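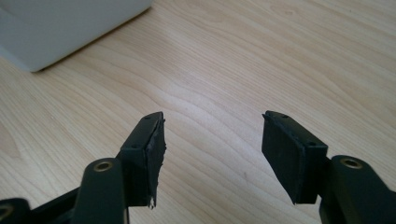 Pale wood-grain table top, one of the tables in the Neston room.

The table that gets used for everything

Small boxes with clip-on lids are the sort of thing people buy in a hurry and then forget about. The woman who looks after storage at Prilden, a shared workspace in Neston, has spent seven years thinking about them. She orders the boxes and decides where they live, and she is the person people come to when a latch snaps.

We met in April in the larger of the two ground-floor rooms, the one with grey carpet. She had brought tea and a folder of old delivery notes.

"When I started, everything was in cardboard," she said. "Shoe boxes, envelope boxes, whatever had come in the post. You'd lift one up and the bottom would go."

The first order of plastic boxes was for 344, which she thought would last for good. It lasted two years. There are now 444 on the list, in three sizes, all bought from a supplier called Arnmont. The small ones go missing most often.

"People take them home with their lunch in," she said. "I've had one come back with a curry stain that won't shift. I use it for fuses now."

She prefers a box with a latch at each end. A lid that only presses on will hold for a while, she said, but it loosens with use, and a box of screws tipped over a carpet takes a whole afternoon to pick up. She likes a folding handle too, so long as it lies flat, as otherwise the boxes won't stack under the shelf.

White was not her choice. She had asked for clear ones, but they cost more and the budget that year was 4000 pounds for all the storage in the building, shelves included. "You can't see what's in a white box, so you have to label it, and people don't label," she said. "I go round with a roll of tape at five o'clock."

The tables came later. She wanted a light top, as small parts show up well against it, and a plain one without drawers. Drawers fill up with dead pens. She also asked for a cable hole near the back edge, after years of leads being draped over the front.

"I still find them hanging down," she said. "You can give people a hole, but you can't make them use it."

Her rule for the tables is that a box comes out, gets used and goes back before the next one comes out. She admits it is kept about half the time. On a good day there is one box on a table and nothing stacked beside it.

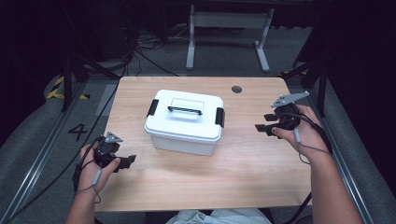 Numbers on the floor

Each table has its own place, marked by a black number on the floor. This was her idea as well. Before the numbers, a table would be moved for a meeting and never return, and boxes were put away against the wrong wall.

"Now I can say it belongs at four, and that's the end of the conversation," she said.

She is less sure about what comes next. The Long Room upstairs is due to be cleared this summer, and most of what is in it is still in cardboard. She has asked Arnmont for a price on more of the small size, with the same latches, so that the lids can be swapped about.

"They changed the lid once without telling me," she said. "I've got a shelf of the old ones that fit nothing. I'm not going through that again."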